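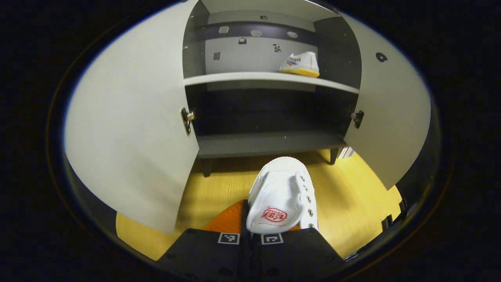 STORAGE & FITTINGS

6 min read

Krisztina Boros designs cabinet interiors for Viker, and most of her working week goes on shoes. She starts with the depth of the carcass, the gap above the shelf and the angle to which the doors will open. Handles and finishes come much later.

"People measure the shoe and forget the hand," she says. "You need room for the shoe and for the fingers on top of it. If the upper compartment is tight, the shoe gets pushed in by the heel and the canvas creases at the back."

Canvas shoes are her usual test load. They are light and soft, and they mark easily. A white pair on a white shelf is a harder test than it sounds, in her view, as any grit left on the board can end up on the rubber. She wipes the shelf with a damp cloth, dries it, and only then puts anything back.

Her preferred position for a stored shoe is side-on, tucked towards one end of the shelf. "Side-on uses the width. Most low cabinets have more width than depth, so why would you point the toe at the back panel? Start at the end and work in. The second shoe goes next to the first, facing the same way, and you still have shelf left over."

Gergely Bíró, who fits the cabinets once Boros has drawn them, disagrees on one point. He stores his own pairs heel to toe. "It saves a little width on a narrow shelf," he says. "Krisztina says it looks untidy. It does look untidy. I close the doors."

Doors are where the two of them spend most of their time. A two-door cabinet standing close to the floor needs clear space on both sides when it is open, and Bíró checks this before he checks anything else. Both doors should swing out far enough that neither panel crosses the opening. If one stops short, the user reaches round it, and the shoe catches the edge on the way in.

He sets the hinges with the doors hung and the shelf loaded. "An empty cabinet lies to you. Put the weight in, then adjust. Side screw first, then depth, then height. Do one door completely before you touch the other." He aims for a gap of 2 mm between closed doors and will accept 3 mm on an uneven floor. Hinges on the left and right should sit at nearly the same level, which makes it easier to see when a door has dropped.

On shelf height Boros is less strict. Small holes in the side walls allow the shelf to be moved, and she expects owners to move it. Her drawings for the Lustel range put it at the middle setting. Boots need it lower, and flat shoes can take it higher, with the space below used for bags or a tray. She asks only that all the supports are seated before the shelf goes back in. The range was tested at the Gál workshop, where a door was opened and closed 1,000 times before the screws were checked again. One plate had loosened. Bíró now uses a longer screw.

The subject of stickers comes up without prompting. Boros has seen them on back panels, on the inside of doors and along rails, mostly in homes with children. She has no objection to them inside a cabinet. "They are on a surface that nothing rubs against. Leave them alone. If you must take one off, warm it with a hairdryer and pull slowly, flat to the panel. Never use a blade on a coated board. You will see the scratch every time you put your shoes away."

Bíró adds that a sticker near a hinge should be kept clear of the mounting plate. He has had to cut round one to reach a screw.

Both recommend airing. Shoes worn in November rain should stand outside the cabinet overnight, with the laces loosened and paper in the toes. Boros changes the paper once before bed. Bíró does not use paper at all and relies on the hall radiator, at a distance, with the shoes on a rack.

Their next cabinet, Purkik, has a deeper lower compartment and the same doors. Boros is still deciding on the colour of the side walls. Dark grey hides scuffs from soles, she says, but it shows dust, and Bíró would like the decision made before he orders the board.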